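Flirkura Under-Sink Water Filter
User guide, section 4: Changing the cartridge and first flushing

Before you begin

Read the whole section once before you touch the valve. The work is not difficult, but the order of the steps is important. You need a dry cloth, a shallow bowl and the new cartridge, still in its wrapping. Check that the number on the cartridge is 126. The older Verkent cartridge, number 86, has the same thread but a shorter neck, and it will leak in this housing.

4.1 Closing the water

1. Turn the small blue valve on the cold pipe clockwise until it stops. Do not force it.
2. Open the filtered water tap and let it run until the flow ends.
3. Leave the tap open while you work. 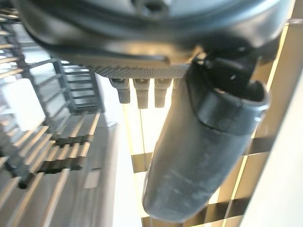

Didier Lefèvre: With me the tap continued to drip for a long time after step 2 and I thought the valve was broken. It was only the water left in the hose. Maybe you can write this in the guide?

We have added it now. A slow drip after step 2 is normal for up to ten minutes. If the water still comes after this time, the valve is not fully closed, or it is worn and must be replaced by a plumber.

4.2 Removing the old cartridge

4. Put the bowl under the filter head.
5. Hold the head with one hand. With the other hand turn the cartridge to the left, a quarter turn, and pull it down.
6. Wipe the inside of the head with the dry cloth. Look for the rubber ring. Sometimes it stays up in the head – then take it out with your finger, not with a knife. 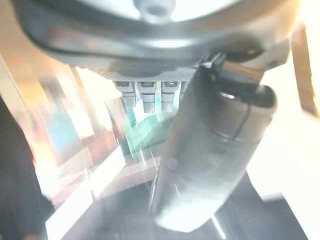 7. Wet the new ring with a little clean water and lay it in the groove. Do not use cooking oil or grease on it.
8. Push the new cartridge up and turn it to the right until the two arrows meet.

CAUTION: If the arrows do not meet, take the cartridge out and start again from step 7. Turning harder can crack the head.

4.3 First flushing

9. Open the blue valve slowly, half a turn, and wait one minute.
10. Feel around the joint with a dry finger. If it is dry, open the valve fully.
11. Let the water run into the sink for some 200 seconds. Grey or cloudy water at the beginning is carbon dust and does no harm, but do not drink it.

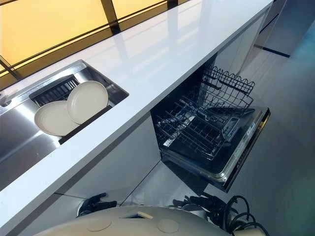 Fig. 4-3. Sink with dish rack.

Note: On a Gökçe tap, the filtered water has its own small lever. Use this lever for the flushing, otherwise you only run ordinary water.

4.4 Setting the reminder

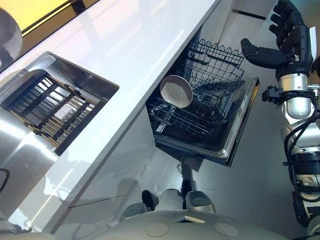 Reading time for this part: 1 min

12. Press and hold the button on the filter head until the light blinks twice.
13. Release it. The counter starts again from zero.
14. Write the date of the change on the label and stick it inside the cupboard door.

If the light stays red after step 13, remove the battery, wait a short moment and try once more. For spare rings please order part 1784.

Text revised 22 Apr 2024, Saadet Toprak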